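Packing standard for glassware returns revised

Orkon has updated its packing sheet for glassware sent back from retail kitchens. The old sheet allowed crumpled paper as the only fill. The new one calls for bubble wrap on every piece, bubbles facing inward, with paper kept for the gaps. Cartons over 38 lb must be split.

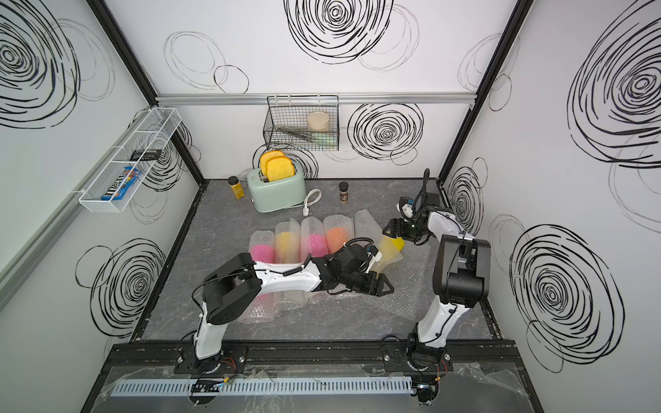
Frans Van Hecke writes that facing the bubbles inward leaves rings on lacquered items, and he would like a tissue layer added for those. The sheet does not cover lacquer at present – a note will go into the December revision.

Tape remains at two strips per seam. Stock of the 200-foot rolls is held at the Clorow depot, order code 2795. Branches still using the old sheet should discard it.

Recent items
Clorow depot: winter hours
Pallet labels, second notice
Carton sizes for Fikance orders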